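Randmont to test low-emission delivery zone from February

Randmont will begin a trial low-emission delivery zone in February covering 13 streets between the rail station and Clotness Market. Diesel vans registered before the cutoff year will need a permit to unload there between 7 a.m. and 11 a.m.

Nitrogen dioxide will be logged hourly by 170 roadside sensors supplied by Suralus. The sensors report to a city server every 2 minutes – faster than the current network, which uploads once an hour. Readings from Botha Avenue, the busiest freight route in the area, will be published each Friday.

A survey of local businesses recorded 583 van deliveries on a typical weekday, nearly half of them before noon. Electric vans and cargo bikes are exempt from the permit. 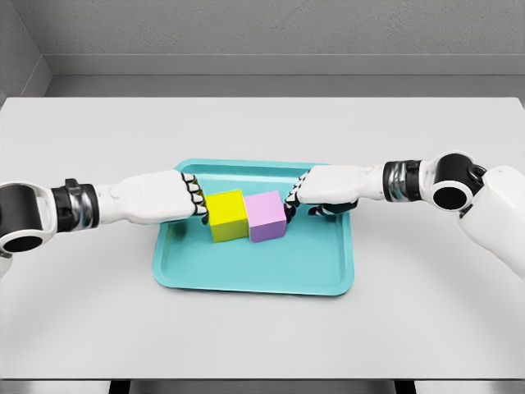
Two robot arms press a yellow cube and a pink cube together over a turquoise tray. Computer rendering.

Permit applications open at 9 a.m. on Friday through the city's parking office.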